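Rotano P2 Parallel Gripper – Flat-Finger Set for Sealed Medical Supplies

Evaluation unit available from Clullasura
Page last updated Sep 8, 2020

The Rotano P2 is an electric two-finger gripper for light, flexible goods. The flat-finger set is offered to customers who handle pouches, blister packs and folded textiles, where a rigid grip point cannot be assumed.

Sealed gauze packs are among the standard articles in our comparison program. The soft plastic window reflects light strongly, and the flat paper-like border leaves little for a finger to close on.

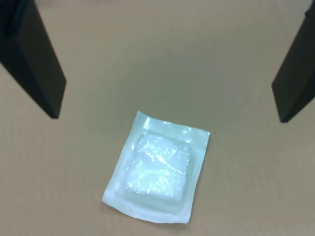

Each finger set is tested over 1000 pick cycles per article – 2000 where a customer requests an extended report. Missed picks, double picks and damaged seals are recorded separately. Results for the Skirkholm suction head are supplied in the same format.

Bin picking is evaluated with a camera mounted beside the gripper. Bags, face masks and sealed sterile packages are presented in blue plastic bins along the edge of the bench. Requests to test other articles should be addressed to Lourenço Simões, Applications Department.

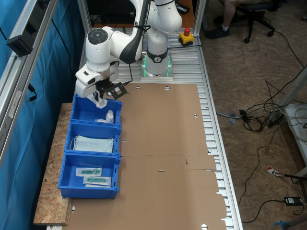

Loan Terms

Evaluation units are lent for 21 days. Return shipping is paid by the customer.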